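Lotemard Workshop, Dismantling Cell
Notebook entry 429
24 January 2021
Entered by: Vesela Hodžić
Work order: 3965

Purpose of the session

The session continued the assessment requested by the Perska refurbishing line. The line wishes to know whether the removal of memory from returned desktop computers, at present a bench task done by hand, can be passed to the arm in whole or in part. The question was put in September in general terms ("can the robot do the boring bit yet") and was restated for the work order as follows: can the arm take the modules out of an opened tower and put them down where the next person expects to find them, without a member of staff standing over it.

It should be recorded that the boring bit, as the line understands it, includes more than the extraction. A returned tower has to be unpacked, carried, wiped, laid on its side, opened, cleared of any cables that have fallen across the board, emptied of its memory, closed and carried away again. The work order covers one step of these. Colleagues quoting results from this entry are asked to quote them on that basis.

Preparation

The tower was laid on its side on the bench and the side panel taken off by hand. The fixture plate stood to the left of it, as before. I checked the position of the plate against the marks from the previous entry and did not move it. The drive cage was left in place, and the power and data cables were left as they were. The line does not tidy cables before this step and the assessment should not do so either.

Arm speed was limited to 200 mm/s for travel and was reduced further inside the case. The approach path was the one drawn up by the Urnach office, with the height over the power supply raised after the contact noted in the previous entry. Software was the Ravn sequence, current version, with no local edits. I mention the last point since the results of the previous entry were obtained with local edits and the two should not be compared line by line.

Extraction

The latches at the ends of the memory slots remain the weak part of the sequence. The gripper opens the first latch well. At the second it has less room, and on the first run it pressed beside the latch, registered a force it took for success, and went on to grip a module that was still locked in. The force limit stopped the pull. No damage was found on the slot. The run was recorded as a failure and the offset corrected.

With the corrected offset the second run released the latch and the module came out straight. The grip was taken on the long edge. The arm paused above the case, as programmed, and then turned the wrist before moving across.
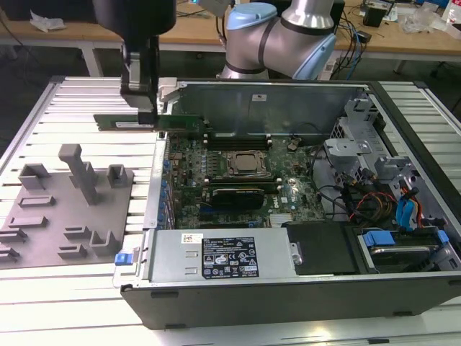

Memory module in the gripper, held horizontally, beyond the left edge of the opened case.

The turn of the wrist is slower than it need be. A person at the bench makes the same movement without considering it and has generally set the module down before the arm has finished turning. Speed is not a condition of the work order, but the line will ask, and it would be sensible to have a timed comparison ready for them. I have not made one. It should be made with one of the regular bench staff, who are faster than I am.

Placing

Placing was better than extraction. The module was set down on the second run without being dropped or dragged. On the third run the module tilted in the fingers during travel and the arm set it down at an angle. The sequence reported this as complete. A person would have corrected it without remark, and I did so, after the run had been closed and the failure entered.

This is the second case in one session in which the sequence reported success and the work had not been done. I regard it as the more serious finding. An arm which fails and says so can be left alone for a time, and someone will come when it calls. An arm which fails and reports completion has to be watched, and the hours saved at the bench are then spent standing beside it. The work order asks specifically about unattended work, and on the present evidence the answer for this step is no.
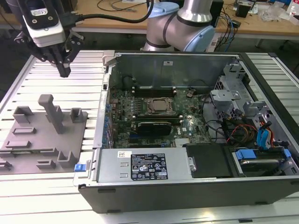 The return to the waiting position gave no trouble. The cable at the wrist was inspected after each run and I found no rubbing. It should nonetheless be given a proper guide before longer runs are attempted, as it has to follow every turn of the wrist and is at present held by very little.

Light on the bench was acceptable. The sequence found the memory slots each time it looked for them. It was less reliable with the fixture plate, where the grey surface gives the camera little to work with, and on one occasion it asked for a second look before placing. The second look was sufficient. A darker plate has been suggested. I would support this, provided that the new plate has the same dimensions and that the marks on the bench are kept.

Reach inside the case

After the memory runs the remaining time was given to a separate question from the line, namely whether the same gripper could be used further inside a case, at the drive bay metalwork. The line would like to give the removal of drives to the arm later, and wishes to know in advance whether a new gripper would have to be bought.

No part was removed during these trials. The arm was brought in slowly under hand guidance and the fingertip was placed against the metal, to establish where the links meet the case and how much room is left.

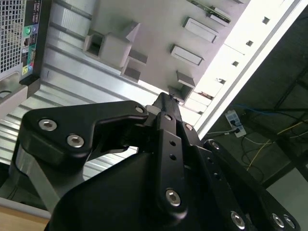 Reach trial, wrist camera. Fingertip at the lower edge of the metal structure inside the case.

The tip itself is slender enough for the purpose. The difficulty is the width of the links behind it, together with the bolt heads, which need clearance of their own. Where the metalwork has tabs and brackets close together the finger can be brought to the right point from one direction only, and a small error in the position of the case would be enough to prevent it. The bright rail of the case was also a nuisance in the wrist view. It came out nearly white, and any method relying on the holes along it for position would have to deal with that first. A matt cloth or a change to the lamp may be tried before anything more costly.

My provisional view is that longer fingertips would be sufficient and that a new gripper is not required. This should be checked against the drawings before the line is told anything.

Remarks on the general question

Several colleagues have asked for a plain statement on whether the machine can do the job yet. The position after this session is set out below for their convenience.

Lifting a freed module and carrying it: yes, at low speed.

Opening the latches: usually, once the offset has been set for the model of computer in hand. It has to be set again for the next model, and this takes a member of staff longer than emptying several machines by hand.

Placing the module: yes when the grip is square. When the module has tilted, the arm does not notice.

Dealing with loose cables, a stiff side panel, dust, or a tower which has been put down slightly out of place: no. These have been left to the bench staff throughout, and the sequence contains nothing for them.

The line should also be reminded that wiping down the cases, which the bench staff name first when asked what they would gladly give away, has not been looked at by anyone here. I am informed that it was left out of the work order on grounds of cost. It may be worth raising again.

Actions

1. Add a check of the module's angle after the wrist turn and before placing. Hodžić.
2. Send the force record of the first run to the Urnach office with a request that the latch test be made stricter. Hodžić.
3. Cable guide for the wrist. Workshop.
4. Darker fixture plate, same dimensions. Workshop, when material is available.
5. Timed comparison with a member of the bench staff. To be arranged with Perska.
6. Drawing of longer fingertips for comment. No date set.

The arm was returned to its waiting position and switched off at the controller. The tower remains on the bench with the side panel off and should not be moved before the angle check has been tried. The screws from the panel are in the lidded tin in the second drawer.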